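Midell Quest English text patch – README

Version 3, December build

This archive contains the English text patch for Midell Quest, the role-playing game Brultetti put out on PC and never released outside its home market. The patch replaces the menu text, item names, battle messages and all story dialogue up to the end of the Sugden chapter. Side quests after that point are still in the original language, except for shop menus.

You need your own copy of the game. No game files are included here, and we won't send them to you.

What is in the archive

readme.txt – the file you are reading
patch.exe – the installer
script folder – the translated lines, one text file per map
font folder – the replacement font
changes.txt – full list of edits since version 1

Installing

Make a copy of your save folder before you start. Put patch.exe in the same folder as the game's main program and run it. It asks for the language of your menus and whether you want the short or long item descriptions. Pick short if you play in a window, as the long ones run past the edge of the box at small sizes.

The installer makes a backup folder called old_text. To remove the patch, copy everything in that folder back over the game files. Saves made with the patch load fine without it, but any character you renamed with English letters will show blanks.

If you have version 1 or 2 installed, remove it first. Version 3 does not check for older files and you will end up with two sets of battle messages.

About the script

The script folder holds 1,293 lines of dialogue. Sheila Lambert did the first pass on all of them and Carol Staniforth edited. Names follow the spellings in the game's own manual where it gives any. Where it doesn't, we used whatever fit in the name box.

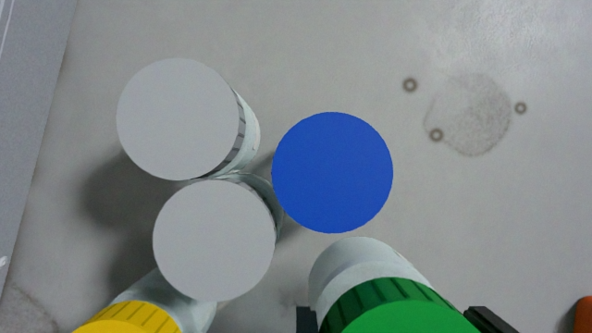 Containers on a gray surface, computer render.

Each line in a script file has a number, the speaker's name, the text and a note field. The note field is not read by the game. We left our own notes in because other people working on the series have asked for them. Some are out of date, and a few refer to lines that were later merged.

Line length is limited to 90 characters, counting spaces. Anything longer gets chopped by the game without a warning. If you edit the files yourself, save them as plain text with the same file names, then run patch.exe again and choose Rebuild.

Known problems

The game crashes if you open the item list during the boat cutscene. This happens in the unpatched game too.

In the Sugden mines, the signpost near the second save point shows the wrong text. It should say the lift is to the north. The sign after it is correct.

Herb names are cut short in the alchemy screen. The box there is narrower than in the main item list and uses the same text, so a fix means changing the box. Carol has a test version of this working, but it breaks the price column.

Some players on laptops see the new font with gaps between the letters. Set the display scale to normal before starting the game.

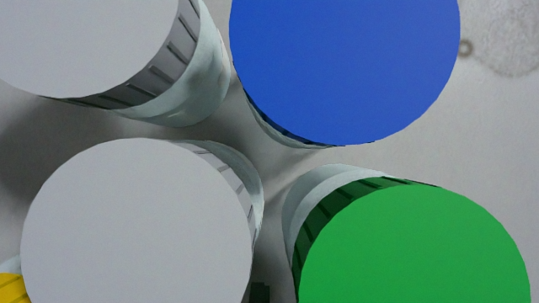 Battle messages for the last two bosses have not been tested on the hard setting. If you get that far, please send a save.

Reporting errors

Post in the patch thread on the Bititz board. Give the map name, the line number if you can find it, and what you think the line should say. Screenshots help with text that runs out of its box. We have fixed 200 reported errors since version 2, and most of those came from that thread. Please check changes.txt before posting.

Sharing

You may pass this archive on as long as you keep it whole and don't charge for it. Don't bundle it with the game. If you want to translate from our script into another language, go ahead, but work from the original text as well where you can. The jokes in the tavern scenes were rewritten and the English won't be much of a guide.

Next version

The remaining side quests are being translated now. The arena text is finished and waiting on an edit. The card game rules are not started.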